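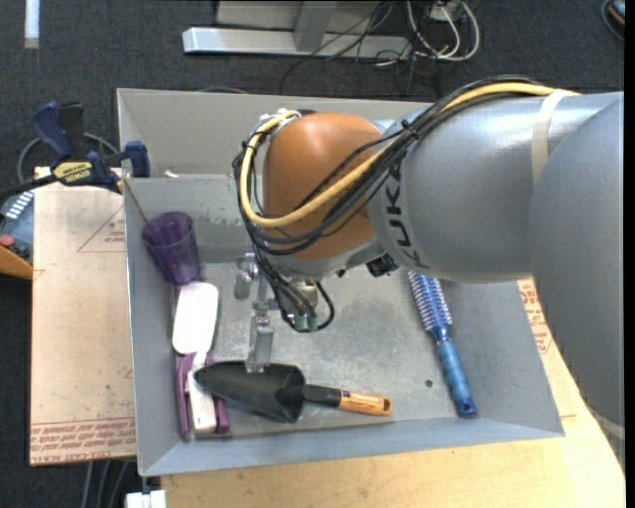 Bisdale returns hall, open day, March

The returns hall at Bisdale opened to visitors on a Sunday, from 10 a.m. Groups were held to 18 people and the route took 70 minutes, including the stairs. Entry was from the Carrier dock on the north side. Safety shoes were lent at the desk in full sizes only.

The site handles household and garden goods sent back to the Bernevent stores. Stock arrives mixed. A hairbrush can come in the same carton as a garden trowel, and the first job is to separate the two streams without damaging either. Trindon, which runs the building, sorts by material and edge type before it looks at the product code. Anything with a blade or point goes to a separate lane, where the packing rules are stricter.

Mixed goods are held in open metal bins with sloping walls. The slope brings small items toward the middle of the floor, within reach. The drawback is wear. Bare sheet metal scratches quickly under hand tools, and the bins on the older line are scuffed across most of the floor. Our guide said a bin is pulled when a burr can be felt with a gloved finger -- depth of scratch is not measured. Lined bins were tried and dropped; the lining lifted at the corners and trapped grit.

Trowels are checked at the joint between blade and handle. A loose handle is a reject. Surface soil is brushed off dry, and the tool is regraded only if the blade is straight. Hairbrushes get less attention: unopened ones go back to stock, opened ones are scrapped regardless of condition. The scrap share for personal care items was given as 31 percent, well above that for garden tools.

The second half of the tour covered repacking. Blades are sleeved in card, then boxed flat. The card is cut on site from two blank sizes, and the bench layout puts the blanks to the left of the packer and the finished boxes to the right. Tape guns hang from overhead balancers. Noise at the benches was moderate, and conversation was possible without raising the voice.

Questions were taken in the canteen for around 30 minutes. Most concerned resale grades, which are set by Bernevent and were not discussed in detail. Parking is limited on the dock side; the lower lot is the better choice and has a marked path to the entrance.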